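特罗纳（Trorna）机器人软件组招聘：操作控制与感知软件工程师
发布日期：2024年1月23日
工作地点：贝斯维尔（Besville）研发中心，可申请每周部分时间远程
岗位性质：全职，试用期结束后签长期合同
招聘人数：2人

关于团队

特罗纳软件组目前有7名工程师，负责夹爪控制、腕部视觉、运动规划以及配套的数据和调试工具。硬件由泰尔蒂茨（Teltitz）的同事设计和装配，我们这边只写软件，但每个人都要上机。代码以C++和Python为主，中间件用ROS 2，仿真和真机共用一套接口。

过去一年我们的工作集中在软物体的抓取和摆放：布料、毛绒、海绵一类东西。这类物体没有固定的几何模型，夹爪合拢之后形状就变了，原来按刚体写的抓取规划大部分用不上。现有方案是腕部相机加电流反馈，先给出一个粗略的抓取位姿，接触之后由控制器调整开合量。规划器内部代号叫Bühler，代码库里到处能看到这个名字，入职后不必奇怪。

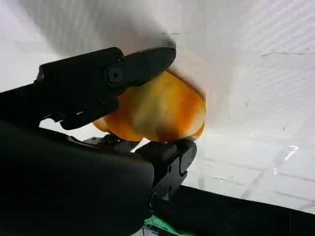 图片来源：特罗纳软件组，腕部相机画面

夹爪夹着橙色软物体顶到白色织物上时，布面会凹进去一点，物体自己也在变形，两者接触处的边界在图像里很模糊。分割网络在这种画面上容易把布和物体连成一块，接触估计跟着出错，控制器随后给出的开合指令也就不可信。新同事入职后的头一项任务就在这里。

目前内部测试集有2,132段抓取记录，其中390段由人工标注了接触起止时刻。标注工具是自己写的，能用，但回放时图像和关节数据的时间戳对不齐，需要有人重做这一部分。控制回路跑在30 Hz，视觉那一路偶尔跟不上，排队策略也要改。

岗位一：操作控制工程师

工作内容：
维护并改进夹爪的力位混合控制，处理接触前后的模式切换
与规划模块对接，定义失败状态和重试逻辑
编写真机回归测试，每次合并前在测试台上跑通
参与驱动层问题排查，必要时和泰尔蒂茨的硬件同事一起看日志

要求：
自动化、机器人、计算机或相近专业本科及以上
熟练使用现代C++，写过实时或准实时程序
做过至少一种真实机械臂或夹爪的控制，课程项目、实习、工作经历都算
看得懂示波器和总线抓包更好，不会可以学

岗位二：感知软件工程师

工作内容：
改进腕部相机的近距离分割与接触检测，重点是遮挡、浅色背景和反光台面
重写数据回放与标注工具，统一时间同步
整理训练集，建立版本记录，保证结果能复现
把模型部署到机载计算单元，控制延迟

要求：
熟悉Python和PyTorch，能读写C++
独立完成过一个视觉模型从数据到部署的过程
了解相机标定、手眼标定
习惯写文档和测试

两个岗位都不要求发表过论文。有开源项目的请附链接，代码不必多，能说明你怎么处理问题就行。应届毕业生可以投，转行的也可以投，请在简历里写清楚自己动手做过的部分。

待遇与安排

薪资按经验定级，面试第一轮就会告知范围。提供补充医疗、年度体检和学习经费。真机测试需要到现场，其余时间可以协商远程。实验室不排夜班，通宵运行的测试由脚本看守，出错即停机，第二天上班后再处理。

应聘流程

1. 通过特罗纳网站招聘页提交简历，注明岗位一或岗位二。
2. 线上交流，由组内工程师直接谈，时长一小时以内。
3. 小作业：我们提供一小段抓取记录，请你分析一次失败的原因，写成一页说明，附上用到的脚本。作业支付报酬。
4. 到贝斯维尔现场面试，包含半天上机，路费由公司承担。

投递截止到2月底，简历随到随看，招满后页面会撤下。未进入下一轮的申请人也会收到邮件回复。对岗位内容有疑问，可在提交表单的备注栏里写明，由软件组回复。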